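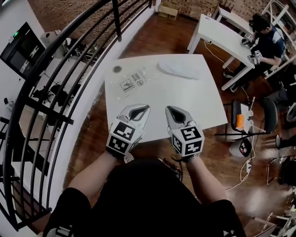

Figure 4. Working position for two-handed checks, with a gripper in each hand and the fingers over the table.

4. Fitting the straps and checking the markers

Do this section after the cubes are mounted (section 3) and before you record anything with the Kernia tracking software. You will need both grippers, two wrist straps and a light-coloured table at about hip height.

4.1 Fitting the straps

1. Take off your watch and roll up long sleeves past the elbow.
2. Put a strap on each wrist. Any soft strap will do, and the two don't have to match.
3. Pick up the left gripper, then the right. The fingers should point away from you.
4. Bend each wrist up and down. If the cube touches the strap or your forearm, slide the strap back toward the elbow and try again.

Note: The left and right cubes carry different marker sets. If you swap them, the software will still track both grippers but will save them under the wrong names.

4.2 Checking the fingers

1. Hold both grippers over the middle of the table with the fingers open.
2. Close the left fingers slowly until the inner pads meet, then let them open. Repeat with the right.
3. If one finger lags, loosen its pivot screw a quarter turn. Do not oil the pivots. Oil gets onto the pads and they won't hold anything smooth.

Caution: Keep your free fingertips clear of the pivots when the grippers close. The return spring is stiff for the first 200 cycles.

4.3 Checking the markers

1. Start Kernia and open the Markers page.
2. Stand at the table edge and hold both cubes still for 10 seconds. Both names should turn green.
3. Turn each wrist slowly to the left and to the right. A name may drop out for up to 9 frames during the turn. If it stays grey, look for glare or a lifted corner on the marker print.
4. Reprint any damaged face at full size on matte paper. Glossy paper is the usual cause of dropouts under ceiling lights.

Caution: Run charging cables and power strips behind or beside your standing spot. Do not charge a gripper while you are wearing it.

4.4 Saving the result

Press Save on the Markers page and write the check number on your build sheet. Repeat 4.3 whenever a cube has been taken off.

Section revised 2019-04-16, S. Khoo. Applies to Zornidgate hand units with the printed cube mount.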